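Sun 23 June

The coach of the Husutbridge women's basketball side was still hoarse when we spoke, and she wasn't the least bit sorry about it.

“I lost my voice in the third quarter and I'd do it again tomorrow,” she said. “Did you see that defence? They were flying!”

If you missed it, Husutbridge came from behind to beat Jerkitz by two in front of 1,452 people, the biggest crowd the stadium has had for a women's game. It was also their seventh win in a row, after a start to the season that had plenty of locals looking at the bottom of the ladder.

“We dropped our first five,” the coach said. “Five! And training was still full every night. I kept telling the girls the shots would fall, and I'm not sure I believed it myself by the fourth one.”

What changed was the tempo. She moved her tallest player out to the wing, started two guards who had been coming off the bench, and asked everyone to run — on makes, on misses, on anything. The legs took a few weeks to catch up with the plan.

“The fitness sessions were horrible, they'll tell you that,” she laughed. “But look at the last four minutes against Jerkitz. They had their hands on their knees and we were still going.”

She was full of praise for the centre, who played most of the final quarter on four fouls and still pulled in the rebound that sealed it. “She's nineteen and she's got no fear at all. I was a mess at her age.”

Next up is a road trip to Hakim, who play slow and physical and won't enjoy being dragged into a track meet. Then it's home for most of July, with finals spots still wide open.

“I don't look at the ladder,” the coach said, before admitting she had looked at it over breakfast. “All right, I look. It's a lovely ladder at the moment. But Hakim beat us by plenty last time and we owe them a proper game.”
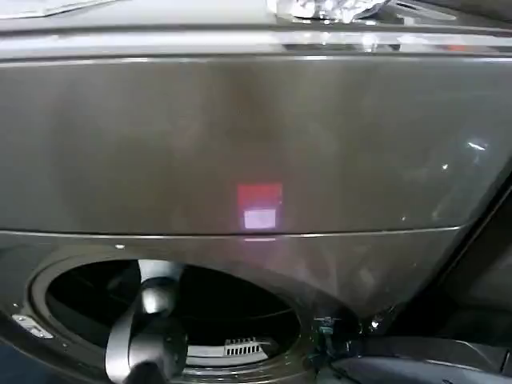 A crumpled piece of foil and a small square of coloured light.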